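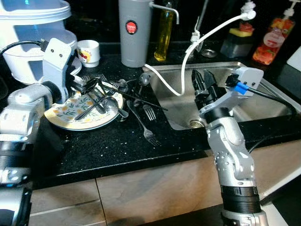

Galdale Home Energy Pilot: progress report to the Landry Fund
19 Jun 2018

Enrollment stands at 111 households, which meets the target. I would not read much into that. Most signed up for the free thermostat, and the interviews suggest few of them have looked at the savings plan that came with it.

Panbridge says its billing data show a drop in winter use of 9 percent. We have asked twice how the figure was adjusted for a mild December and have had no clear answer. Until we do, I suggest the Fund keep it out of anything public.

Home visits are behind. Eight were canceled when Pristmont changed its installer, and seven of those have new dates. The last household wants to leave the pilot, and we have agreed.

Spending is under budget, mainly on travel. That money will be needed in the fall if the visits catch up. I doubt they will all be done on the current schedule.

Still open: the Panbridge method note, a revised visit calendar from Pristmont, and your decision on whether renters can join. Our view on renters has not changed since the last report.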